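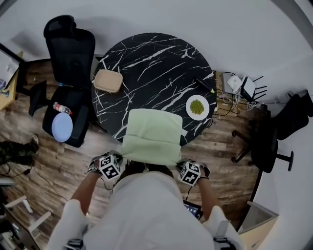 A folded cloth and a lidded food container on a round table.

Brundthorpe to start lunch box return program in January

The town of Brundthorpe will start a program for reusable lunch boxes in January, the town office announced on Thursday. Customers of the cafes and food shops that take part can get their lunch in a box with a lid, and bring the box back later to any of the other places on the list.

The boxes will be supplied by Wedari, a company from the neighboring town of Fivholm. Wedari will also collect the used boxes, wash them and deliver them again to the shops. In the first delivery there will be 4,000 boxes. The town has ordered them in one size only, and a smaller one for soups may be added in the summer if there is enough interest.

For each box the customer pays a deposit of 3 dollars. The full deposit is paid back when the box is returned with its lid. A box without a lid will be accepted too, but then the deposit is not paid back until the lid is also brought. Customers are asked to empty the box and wipe it before they return it. It is not necessary to wash it with soap.

At the moment, 45 businesses have signed the agreement. Most of them are in the streets between the railway station and the market hall. Among them is the Tsao noodle kitchen, which was also part of a small test last fall. During the test, 2,027 meals were sold in reusable boxes, according to the town office.

Zuzanna Sadowski, who leads the waste department, said that the test has shown some problems which must be solved before the start. "In the first weeks people did not know where they can return the box, so they kept it at home," she said. "We also had a shop where all the boxes were gone on Friday, and another shop had full shelves of them in the back room." For this reason Wedari will now drive to the shops every working day. In the test it was two times per week.

Every shop in the program will have a green sticker on the door. A list with addresses and opening hours will be printed on the back of the waste calendar that all homes receive before the end of the year. The public library will also accept boxes at its side entrance, but it will not hand out any.

The use of the boxes is not an obligation. Shops can continue to sell food in paper packaging, and customers can still bring their own container if the shop agrees with it. The town office has published short rules on hygiene for this case. The container must be clean and open when it is given over the counter, and the staff may refuse it if it looks damaged.

The costs of washing and transport are shared between the town and the shops during the first year. After that the shops should pay a small fee for every box they use. The amount of this fee is not decided yet.

Businesses that want to join later can register at the town office, on the second floor, weekdays until 4 p.m.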